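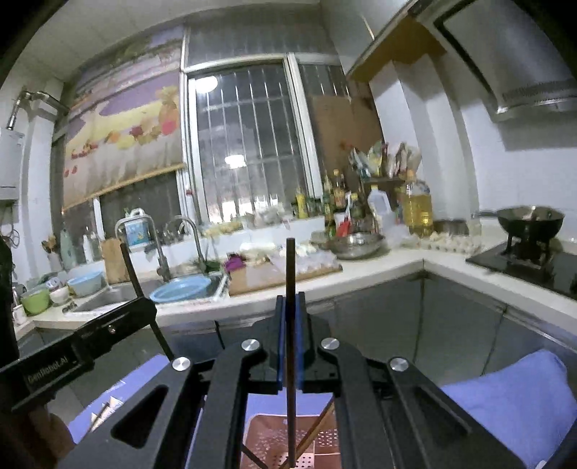
Chopsticks and the perforated tray, on the blue cloth.

Olonov Home Help > Kitchen > Utensils and Care

Dark spots and raised grain on wooden chopsticks and spoons after hand washing

Asked 26 June 2023 | Viewed 803 times | 3 answers

I have a mixed set of wooden utensils: long cooking chopsticks, shorter eating chopsticks, two stirring spoons and a flat spatula. Some of the chopsticks have a dark factory finish and the rest of the wood is plain. All of it is washed by hand. None of it has ever been through a dishwasher.

Two separate problems.

1. The plain pieces develop small black or dark gray spots, mostly in the last inch at the thick end. The spots do not come off with dish soap and a nylon brush. A paste of baking soda lightens them but they return.

2. The surface gets rough. After a wash the fibers stand up and the wood feels like fine sandpaper. The spoons are worst.

Current routine: wash in warm water with soap, rinse, stand upright in a closed-bottom ceramic cup until the next day. I have recently started laying some of them flat on a perforated plastic tray with a cloth under it, but I have not done this long enough to say if it helps. Kitchen humidity is 40 percent on a cheap gauge, higher when cooking.

I oiled everything once with Jalar board oil. It went on fine but the wood looked dry again after 14 days. The label says to reapply "as needed" with no interval.

Questions:
Is the spotting mold, or a reaction with minerals in the water? The Tokgate supply is hard and leaves scale on the kettle.
Is sanding worth doing on something as thin as a chopstick?
Does oil prevent either problem, or only improve the look?

Tags: wood, utensils, mold, mineral oil, hard water

Answer 1 (accepted)
Score: 14

The location of the spots is the useful information. You stand the utensils in a cup with a closed bottom. Water runs down the wood and collects there, and the end grain sits in it overnight. End grain takes up water far faster than the side of the stick does. Dark spots in the last inch of the end that was down are almost always mildew growing just under the surface.

Hard water alone leaves a white or chalky film, which comes off with vinegar. It does not make black dots. The other possible cause is iron. Wood with a lot of tannin in it (oak, walnut, some others) turns blue-black where it touches wet iron or plain steel. If any of your utensils touch a rusty rack or an uncoated pan while wet, check for that. Iron stain tends to be a smear or a ring. Mildew tends to be specks.

For the spots:

Wash and dry the piece completely. Sand the affected end with 180 grit until the color is even or until you have taken off as much as you are willing to lose. Wipe with 3 percent hydrogen peroxide, leave it ten minutes, rinse, dry for a full day in moving air. Do not use chlorine bleach on anything that goes in food. It soaks in, it softens the fibers and the smell stays.

If the specks are still visible after sanding, or the wood is soft when pressed with a fingernail, or there is a musty smell once it is dry, throw that piece away. Plain chopsticks are cheap.

For the raised grain:

This is normal on new or freshly sanded wood. Fibers that were crushed flat by the cutter swell when wet and stay up. The fix is to raise the grain on purpose and cut it off:

Wet the wood with a damp cloth.
Let it dry, overnight if possible.
Sand lightly with 320 grit, along the grain, just enough to remove the fuzz.
Repeat. Two rounds is usually enough, spoons may want a third.
Oil after the last round.

On a chopstick, fold a strip of the paper around the stick and pull it lengthwise a few times while turning it. Light pressure. You are removing fibers, and the change in thickness is too small to notice. Leave the pieces with the dark factory finish alone. If you sand through the coating in one place, water gets in there and lifts the rest. When that coating starts to flake near the tip, replace the pair.

For the oil:

Mineral oil does not cure. It sits in the pores, slows water down, and washes out with soap. Two weeks with daily washing is an ordinary result for a single thin coat. It helps with both of your problems a little and cures neither. Drying is what matters. Lay the wood flat on something with holes in it, or stand it in a holder with an open base, and leave space between pieces. If there is a cloth under the tray, change it when it gets damp.

Comments:

— Would peroxide lighten the whole piece? I would prefer the ends to match. (asker)

— Slightly, on pale wood. At 3 percent and ten minutes it is hard to see. Wipe the full length if it bothers you.

— Sanded four of the plain ones last night. Specks gone on three. The fourth was gray all the way in and went in the trash. (asker)

Answer 2
Score: 5

Agree with the above on drying. Adding something on finishes, as the question asked about that.

If you want a longer interval than mineral oil gives, use an oil that cures. Pure tung oil and raw flax (linseed) oil both harden in the wood. The cost is time. Flax oil needs several thin coats with days between them and a few weeks before the last coat can be considered cured. Tung is similar. Hardware store "boiled" linseed oil normally contains metal driers and I would not put it on eating utensils. Things sold as "tung oil finish" are often varnish with little or no tung oil in them, so read the can. Tung comes from a nut, so ask first if anyone in the house has an allergy.

Rags wet with either of these oils can heat up and catch fire if left in a pile. Spread them flat outdoors until stiff. Mineral oil does not do this.

A cheaper middle option is mineral oil with beeswax melted into it, four parts oil to one part wax by weight. Beyene Hardware sells one ready made in a flat tin, and the Jalar one is the same sort of thing. Rub in, wait an hour, buff hard. It lasts somewhat longer on spoons. On chopsticks I found it a bit slippery, so I leave it off the last couple of inches at the tip.

Avoid olive or sunflower oil. They go sticky and then rancid.

Answer 3
Score: -1

I just boil mine for a few minutes every August and they are fine. Never oiled anything.

Comments:

— Boiling raises the grain more and can open cracks or loosen a glued handle. It will kill surface mildew but the stain stays, and the wood is then soaked through and takes days to dry.

— Mine have not cracked.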